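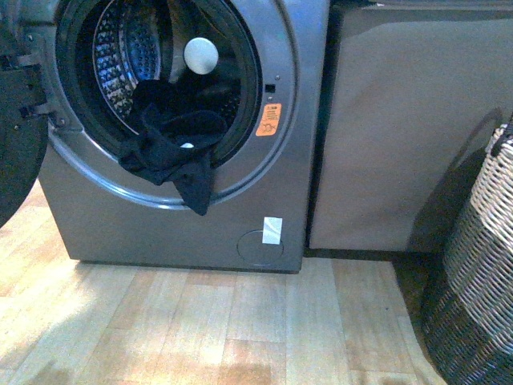 Black clothes coming out of the front loader

Posted in Laundry & Cleaning by Sihan Peng

Hi all! I finally have my own washing machine after years of hauling bags to the laundromat, and I am enjoying it way more than a grown adult should. It's a front loader, a Vondik, bought secondhand from a couple who were moving away. Runs great, very quiet, spins like crazy.

My one problem is dark clothes. Nearly everything I wear is black, and every load comes out with little pale specks and fuzz on it, plus sometimes a kind of chalky streak along the folds. Towels look fine (they're light, so who knows). I use a liquid detergent, the regular amount on the cap, warm water, and I fill the drum pretty full so I'm not running it every day.

I've already wiped out the drum and peeled back the rubber ring at the front, where I found a hairpin and some truly disgusting lint. It helped for one load and then the fuzz was back. The manual is long gone. Is there something else I should be cleaning, or am I washing wrong? I'd love to keep this machine going for a long time!

dukumham_porch

Oh, I love a lint mystery! You're most of the way there with the rubber ring, but there's one more spot and it's the big one: the drain pump filter. On most front loaders it sits low down at the front behind a little round or square cover. If that's clogged, the water drains slowly and all the fuzz floating in it settles right back on your clothes.

Turn the machine off and unplug it first. Put down an old towel and a shallow baking dish, because water WILL come out. Open the cover, and if there's a small drain hose in there, let that run into the dish before you touch the filter. Then unscrew the filter slowly, a bit at a time. Pull out whatever's in there, rinse the filter under the tap, feel around in the hole for coins (I got a whole guitar pick once, and I don't play guitar), then screw it back in nice and tight.

After that, run the machine empty on its hottest setting. And take a good look at the drum while you're in there, it's worth it.

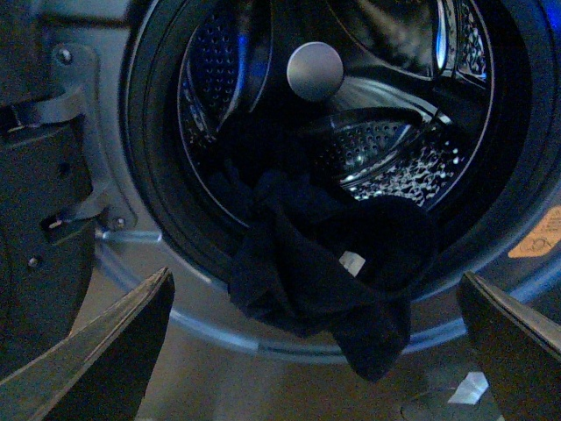
The lifters inside a front loader's drum. Wipe along the edges of these as well as the holes in the wall.

Those raised parts pick the clothes up and drop them again, which does a lot of the washing, and they can only do it if there's room to fall. So don't stuff it! I leave a hand's width of space at the top. My darks got so much better from that alone that I went around telling my whole family.

Do the filter every 2 or 3 months. Mine takes me ten minutes now, including the time I spend admiring what came out.

marnie_washes

use less soap

dukumham_porch

Ha, yes, that too, and I should have said it. The chalky streaks sound a lot like detergent that never rinsed out. Try half of what you use now and switch to cold for the black stuff.

BoškovićBasement

Agree with most of the above. A few things from me, as someone who also wears black all year and does laundry for five:

Turn everything inside out. Shirts, pants, all of it. Whatever fuzz does land will be on the inside.

Never put towels in with darks. New towels especially shed like a cat. If you wash the towels first and the blacks right after, give the drum a wipe in between with a damp cloth.

Check pockets. One tissue and you can forget about that load.

Shake each piece before it goes in and again when it comes out. Sounds silly, but I do it over the bathtub and you should see the tub.

Also keep the darks in their own basket from the start. If they sit for a week under a fluffy bathrobe, they go into the wash already covered.

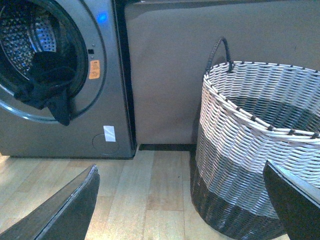
Ateo asked whether leaving the door open between loads makes any difference to the lint, or if that's only for the smell.

BoškovićBasement

Mostly the smell, Ateo, but it's a good habit anyway. The rubber ring dries out, and dry lint comes off with one swipe where wet lint just smears. I leave mine open a few inches.

Sihan Peng

You are all wonderful. I did the filter tonight! Got a good 2 cups of gray water, a button, and a wad of felt the size of a mouse. Then I ran it hot and empty, and did a small load of black T-shirts inside out, cold, half the soap. Three specks on the whole lot, and I picked those off by hand. I'm doing the jeans tomorrow and I can't wait.

One more thing if anybody is still reading: the filter cap was really stiff going back in. Is it okay to put a tiny bit of dish soap on the threads, or should I leave it dry?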